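Section 3. Planning and budgeting before you order
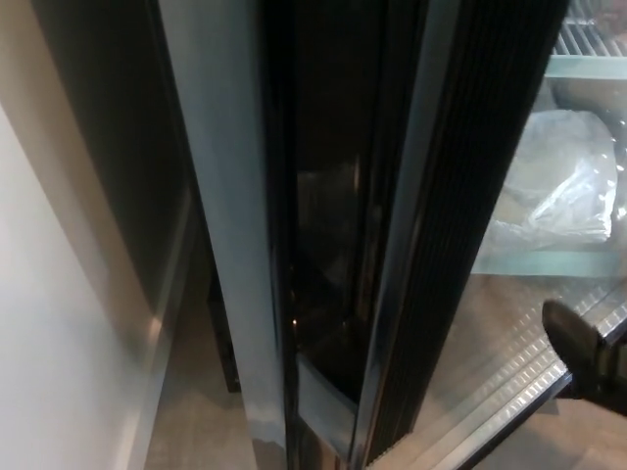

Fingertip at the lower edge of an open glass cooler door.

Read this before you send the order form. Most of the calls we get in the first month are about things that should of been measured first. Applies to the Skostero arm on the Rissanen mobile base, cooler and cabinet work. For shelf picking only, skip to Section 4.

3.1 Survey the doors

1. List every door the robot will have to open. Note hinge side, handle or no handle, glass or solid.
2. Measure the gap between the door edge and whatever is next to it. Wall, post, second cabinet. The fingertip has to fit in there with room to turn.
3. Measure pull force with a spring scale, at the edge where the robot will push or pull. Three readings per door, write down the highest. Gaskets grip harder after the door has been shut all night — take one reading first thing in the morning.
4. Check kick plates and metal trim near the floor. Low trim limits how far down the wrist can go.
5. Note the floor. Bare concrete is fine. Mats have to come up or be taped down.

NOTE: Glass doors and shiny metal posts throw reflections. Take your survey photos with the store lights at their normal level, not with the shutters up.

CAUTION: Do not let the arm push on the middle of a glass panel. Frame or edge only. Glass damage is not covered under any plan.

3.2 Pick the fingertips

1. Standard tips ship with the gripper. One pair.
2. Rounded tips are extra. Order them if any door on your list has no handle.
3. Budget for spares. Tips wear out, and they wear faster on metal edges. Price is 31 per pair, 516 for the box of 20 pairs. Sites with more than a few doors should get the box.
4. Part numbers are on the Stuvska sheet at the back. Check the revision letter, old ones dont fit the new wrist.

3.3 Work out the real cost

Put these on the same sheet as the robot, or they get left off:

- fingertips and spares
- charger circuit, if you don't have a free one
- site visit, one day
- staff hours for training (Leonie Camenzind runs it, mornings only)
- yearly service
- door repairs. A sagging door that a person lifts without thinking will stop the robot. Get hinges and gaskets fixed first, out of the building budget if you can

NOTE: Lease customers — service is in the monthly price, tips are not.

3.4 Before you sign

1. Send the door list and force readings to Jinfeng Peng in pre-sales. Photos too, one per door, open.
2. Wait for the fit report. Any door marked RED is out of scope, dont plan hours around it.
3. Ask for a trial on your worst door. Not the easy one by the entrance.
4. Confirm delivery access. The crate needs a level path and a pallet jack.
5. Orders in by the end of January ship at the old price.

CAUTION: Moving a cabinet after the fit report voids the report for that cabinet. Measure again and resend.

Go on to Section 4, Shelves and Reach.

Last updated: January

Contact Brultov Pre-Sales | Copyright Brultov | Back to top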